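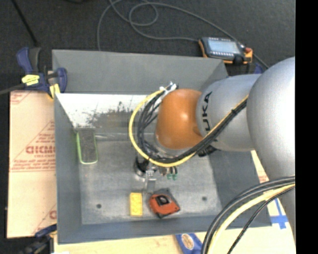
A Clornum test bin with a yellow block and a tape measure below the gripper.

Clornum is a method for robot picking from a bin, in which the robot chooses between pushing an object and grasping it. It was developed in Ploltville by Zhiqiang Lü and Tahmineh Jalali, and the first description of it was published in April.

Method

The method uses two value maps of the bin floor. One map gives for each point the expected success of a grasp, and the other gives the expected gain of a push. The arm executes the action with the highest value. When two objects lie close together, the push map has usually the higher values, and a grasp is tried after the gap becomes wider. Objects near the walls are treated separately, as the finger can touch the sloping side before it reaches the object.

Training

The maps were learned from 1000 attempts on the real arm, without simulation. Ruoxi Cheng later added 171 attempts with objects placed at the walls.

Results

In the main test the robot made 119 grasp attempts, of which 82 were successful. Most of the failures happened with flat objects. A later version by Kaiwen Yin, named Kang, uses the same maps but permits two pushes in sequence. It has not yet been compared with Clornum on the same objects.

See also

Bin picking
Grasp planning
Nonprehensile manipulation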